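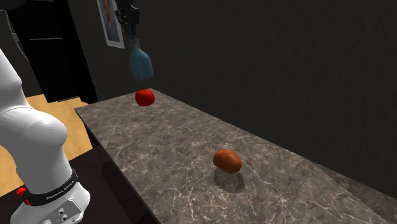
Simulated kitchen counter from the Guvora trials: the gripper holds a blue bottle above the worktop, with an apple and a potato on the marble.

Kasberg, 22 March 2020. Test house Hájek has published its comparison of two grippers in simulation and advises buyers not to read too much into it.

Each gripper made 100 attempts at lifting a bottle from a kitchen counter. The newer one dropped it four times, the older one 40. Makers have begun quoting gaps of this size in sales material.

"I would not order on the strength of this," said Iveta Bednárik, who ran the trials. "Change the friction setting a little and most of the gap goes. We did, and it did."

The friction values came supplied with the Guvora software. Hájek asked how they were measured and has had no answer it considers usable.

Joaquín Ocampo of Gratcombe, which paid for half the work, said the firm would hold off choosing a gripper until the runs had been repeated on a real arm. Those are planned for June, with the same controller.

The full results, failed lifts included, are available on request from Bohumila Charvát at the Hájek press office.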